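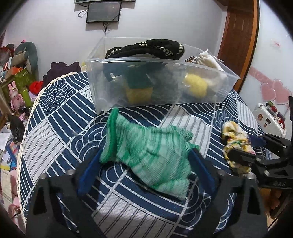
Where do gloves, scarves and hair ties go when they are left in the lounge or the spare room?
They go in the clear plastic box, and the box goes back on the hall shelf.

Clirstead House
Minutes of the residents' meeting, Dec 24, 2019

Present: 8 residents. Apologies were received from the two residents in the Bravo rooms, who had already left for the holidays.

1. Minutes of the last meeting
Agreed as a true record, with one correction. The hall shelf was put up by the residents, not by the landlord. The bill for the brackets has been paid out of the house fund.

2. House fund
The balance is $434. The vacuum cleaner bags and the new shower curtain have been paid for. One resident asked whether the fund could cover a second drying rack. Most were in favor, but there was no agreement on where it would stand. Held over until somebody has measured the landing.

3. Small knitwear and scarves
It was reported that hats, gloves and scarves are still being left on the radiators and the backs of chairs. The cardboard carton by the door was too deep and things at the bottom did not get looked at. It has been recycled.

The clear box is now in use for small items. Residents liked being able to see what is in it without taking everything out. The following was agreed:

Gloves go in flat, with the cuffs all at one end. Pairs are to be folded together. A single glove stays on top for 4 weeks in case the other one is found.

Thin printed scarves are to be folded in quarters and laid over the knitwear. There was a short discussion about rolling them. Two residents prefer rolling and may roll their own.

Scrunchies and other hair things go in last, in a corner. It was suggested that they have a small tub of their own. The Drurkum store on the corner sells tubs with lids, and a resident will look at the price.

Nothing is to be put away damp. Anything that needs washing goes in the basket for the Rillesov laundry run first. Knitted things should be marked, as one sweater came back from the July run a good deal smaller. 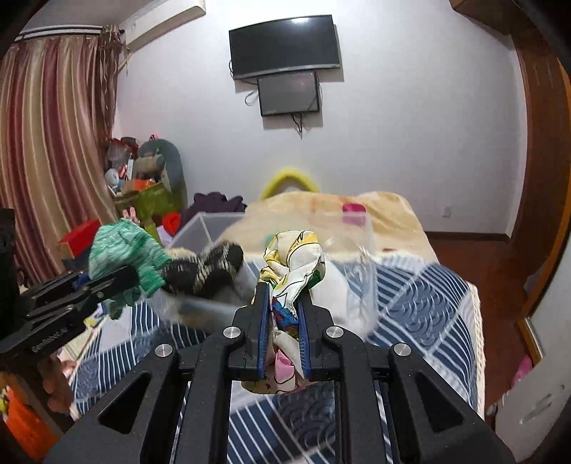 4. Spare room
The spare room will be needed for guests over the holidays. Anyone who sorts clothes in there is asked to clear up the same day and leave the bedding straight. The blue-and-white patterned cover is to stay in the room.

The yellow cushion belongs with that bed and has been found in the lounge more than once. It was agreed that it stays where it is. Cups should be taken back to the kitchen.

A resident asked if the window could be fixed before the guests come. It will open but has to be pushed shut from the outside. The landlord will be called again.

5. Laundry run
The next run to Rillesov will be after the holidays. Bags should be in the hall the night before, tied and with a room number on them. There is space for 3 large bags. Bedding from the spare room has first claim on the space.

6. Any other business
The hall light has been left on overnight several times. Last one up turns it off.

There is a spare key to the bike shed missing from its hook. Please check coat pockets.

Next meeting: to be set once everyone is back. A list will go up on the fridge.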